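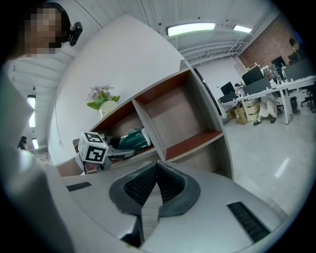
Soft film is still ending up in the paper bins, Kerkilov wrote in reply to our interim report, and the town would like that fixed before any more streets are added. We agree, and the work described in this report was ordered accordingly.

Last updated: August 22, 2020

Fletinico Household Film Collection
Progress report to the Andska Fund, second period

1. Status

The collection route in Kerkilov now covers 445 households. Bags are picked up every second week together with the paper. Participation is measured by bags set out, so a household that stores its film for a month and sets out one full bag is recorded as absent once. We have left the method unchanged to keep the two periods comparable.

Film collected in the period came to 264 kg after sorting. The first period was shorter and had one missed pickup, and the totals should not be compared directly.

2. Contamination

The main contaminants are film with paper still attached, mixed laminates, and wrappers containing food. Paper labels are tolerated by the buyer, Koubek, in small amounts. Koubek rejected one load in the period. It was re-sorted by hand and accepted on the second delivery, at a reduced price.

Small wrappers remain the hardest item to classify. They weigh little, they are often still partly full, and printed film varies a good deal in composition. The sorting guide has been revised so that any small wrapper goes to the mixed stream unless it is clean, empty and a single material.

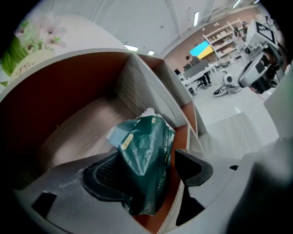

Fig. 2. Small package in dark green plastic wrap, printed lettering.

3. Household instructions

The original leaflet used the term "flexible packaging," which residents read in different ways. The new leaflet says "soft plastic wrap" and lists bread bags, produce bags and outer wrap from paper goods. It was delivered to 50 households as a trial. Replies to the short questionnaire were received from 42 of them. Most found the new wording clear - the remaining questions concerned foil-lined bags, and a line on these will be added before the full printing.

4. Budget

Spending is within the approved lines except for bags, where the unit price rose after the first order. We request permission to move the unused part of the printing line to cover the difference. No additional funds are requested.

5. Next period

Full leaflet delivery, then two sampling rounds using the revised guide. The contract with Koubek runs to the end of December, and terms for renewal are under discussion. Additional streets will be proposed to Kerkilov once results from the first sampling round are available.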